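Vilém Hájek
25 Aug 2023

1/ A short thread about bowls. I own two. I have held opinions on them since July, and the rest of you have been spared until now.

2/ They came from Cososby, the kind of website that shows you a bowl for 500 milliseconds and then shows you that bowl everywhere else you go until you die or buy it. I bought it. Then I bought it in the other color.

3/ Pale green and light blue. The listing had much fancier names for both. I refuse to learn them.

4/ The question for today is which one goes on top. I had strong feelings. Jayson Evangelista had stronger ones, and he doesn't even live with these bowls.

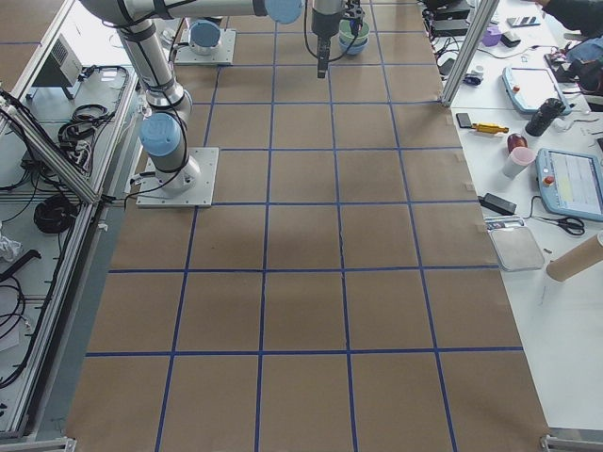 Green over blue. The correct arrangement.

5/ Jayson's position is that blue should go over green "because sky." I have known this man for years and he has a mortgage.

6/ My position is that green over blue looks like something a person chose. Blue over green looks like the dishwasher was emptied by a guest.

7/ Some of you have asked about the brown paper with the blue tape squares. It's kraft paper. It comes on a roll. I'm a big supporter of putting paper on a table and drawing a grid on it with tape, and I'd do it at home if I were allowed to.

8/ Tape tips, free of charge: run all your long lines first, then the crosswise ones. Press down with the side of your thumb. Accept the wrinkle. There will be a wrinkle, and you'll see it every day, and after a week you'll be on first-name terms.

9/ My first roll was from Prorlow and it came off if you spoke near it. I wrote to them. They sent me a coupon for more tape.

10/ Anyway. Bowls. A word on the blue one by itself, which gets less attention than it deserves.

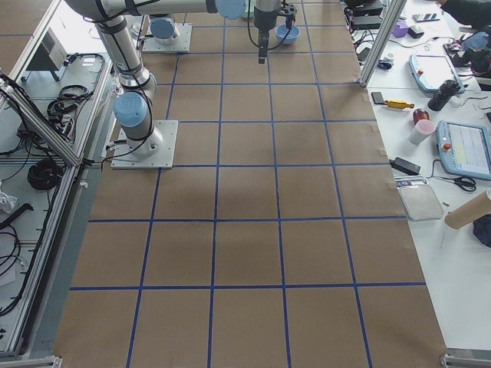

Posted by Vilém Hájek

11/ On its own it's a small bowl. I want to be clear about this for anyone about to order one and picturing soup. You'll get cereal in there if you're disciplined. You'll get olives in there if you have company.

12/ A reply I'm stealing from the last time I brought this up: "so it's a dip bowl." It is NOT a dip bowl. A dip bowl has given up.

13/ The green one has a nice inside, smooth and a bit lighter. You never see it when it's stacked at eye level on a shelf, so there's an argument for keeping your bowls somewhere low and looking down on them. I look down on most of my dishes already.

14/ Stacking etiquette, as practiced by me and ignored by everybody at Michalík's when they clear a table: one hand, hold it by the rim, lower it slowly, and don't let go early. A bowl dropped into another bowl makes a sound you feel in your fillings.

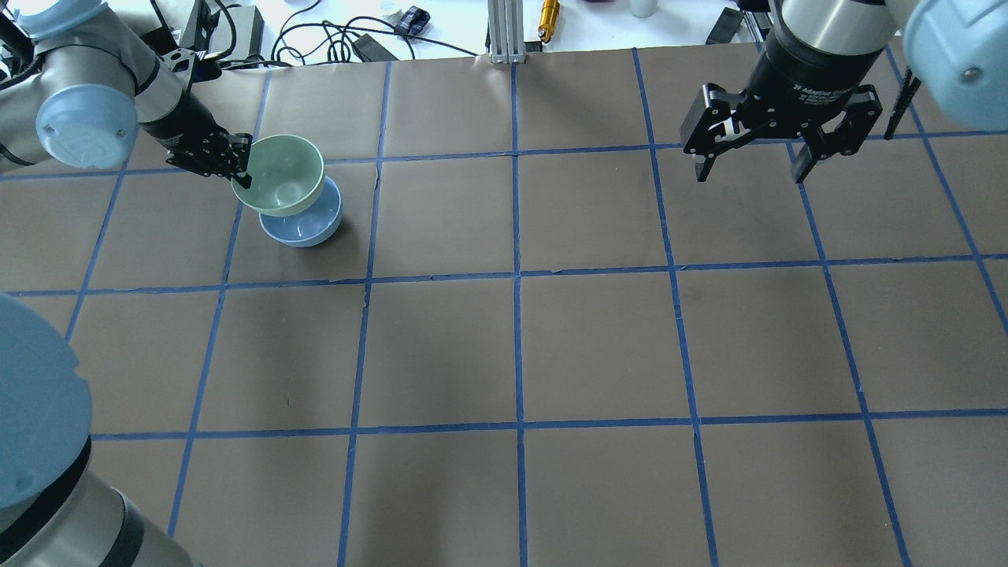
15/ Also, line it up before you commit. People come in from the side and then shuffle the top bowl around until it settles. That's how you get those gray scratches, and then you're the person with the scratched bowls.

16/ Jayson would like it noted that he has never scratched a bowl. Jayson eats out of the pan.

17/ The Sirent people make a felt disc to put between bowls. It costs more than the bowl. I've had it in my cart for two weeks and visit it sometimes.

18/ Replies are open if you want to argue for blue on top. I'll read them all and change nothing. Plates next week, if I can get Jayson to agree on what counts as a side plate.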